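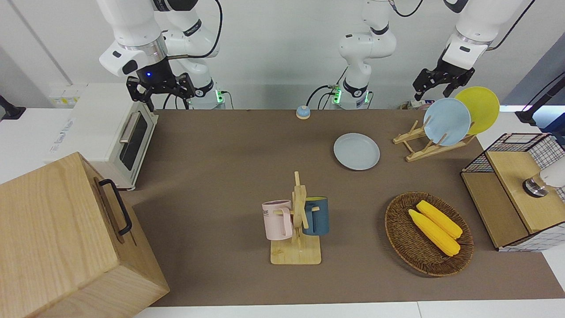

Kitchen table build: report from the Grelach workshop

The two arms are now both fixed to the table and both answer to the same computer. For the readers who joined the list only recently, Pruvodard is our name for the kitchen project. The goal is modest. We want a pair of arms which can put a plate in a dish rack, hang a mug on a mug tree and open the door of a toaster oven, in a shared workshop, with parts that a private person can buy.

In the spring we had one arm only, and it stood on a bench that moved each time somebody used the drill press. I will not repeat this story. The bench is back with the woodworkers and the arms have a table of their own, against the wall on the Bergeron Street side of the building.

Mounting

The bases are at the back of the table and the arms reach forward from there. We discussed this for a long time. With the bases in front, a person can get to the connectors more easily, but then the bases occupy exactly the part of the table where one wants to work. At the back they are out of the way. The price is that you must lean over everything to tighten a bolt, and I have done it many times now.

My first holes were not good. I drilled them from above, with a paper template, and the template had shifted under my hand. The base could be screwed down but it sat under tension, and the first joint made a dry noise at one end of its travel. I filled the holes, made a new template from thin aluminum and drilled again. The noise is gone. If you build something similar, please do not use paper.

Cables

The cables took more evenings than the mounting. A cable to a gripper must be long enough for the most extended position, and in all other positions this length has to go somewhere. Our first solution was to tie it close to the arm at every segment. It looked very clean and it pulled a connector halfway out when the wrist turned. We now leave a free loop. It looks less clean, and sometimes it passes over the things on the table, so the light objects should not stand directly under it. I would like to try a spring holder from Dernero, but they have been out of stock for the short version since June.

The objects

Several members asked for the list, so I give the part of it that we use at present: plates in blue and yellow, mugs in a dark and a pink color, a mug tree, a wooden dish rack, a woven basket with two ears of corn, and the toaster oven at the side. The small bell with the blue dome is for a later exercise, where the gripper has to press from above and stop in time.

The plates are harder than I expected. When a plate lies flat, the finger must go under the rim, and the rim leaves very little room. We tried to come in almost parallel to the table, then to tip the plate up with one finger and take it with both. The second way is slower but I believe in it more. When the plate is already upright in the rack the same gripper has an easy life.

The mugs are a question of angle. The peg enters the handle only if the mug comes in turned the right way, and an error at the wrist becomes a bigger error at the handle. I spent one whole evening on this before I understood that the wrist had a wrong zero position after the remounting. Please write your zero positions on a piece of tape and put the tape on the base. Mine are now there, in pencil.

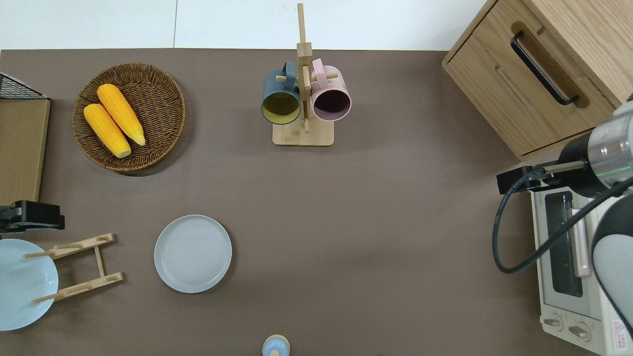
One reader wrote to ask why we bother with a real toaster oven, when a wooden box with a hinge would teach the arm the same movement and would cost nothing. The same reader found that we are too careful with the speed, and said that at home the arm would need to move at least double as fast before anyone in the family had patience for it.

On the oven I disagree a little. The door of a real one does not pull with the same force all the way, and its handle leaves a limited space for the fingers. A wooden box would be made by us, and we would make it convenient for ourselves without noticing. The oven is not heated in our work, and it should stay so.

On the speed the reader is right, but I am not ready to change it. The limit in the software is set to 20 percent. With two arms which can reach into the same area — and ours can — I prefer to find my mistakes slowly. When the check for collisions between the arms is finished we can talk about 40 percent. At the moment it knows the upper segments well and the grippers badly, and of course the grippers are the parts that meet.

Money

The ceiling which the members agreed on is $4,000 for the whole project, without the arms, which were bought before. Up to now we have used $1,491. The biggest parts of this were the power supplies and the table. The kitchen objects were cheap, and most of them came out of cupboards at home. If your mug is among them and you want it back, please tell me before the next round of trials and not after.

What comes next

I want to finish the collision check first, then return to the flat plate. Somebody with experience in cutting soft rubber would be a great help to me, as I would like to try pads on the fingers with a thin lip at the front. My own two attempts with scissors came off after a few grasps.

The arms are usually switched on from 7 p.m. You are welcome to come and look, also if you have never touched a robot. I ask only that you stay on the front side of the table while the green lights are on, and that you leave the emergency button where it is, within reach of the person at the keyboard. The drill templates, in aluminum, hang on the wall next to the lathe and may be borrowed.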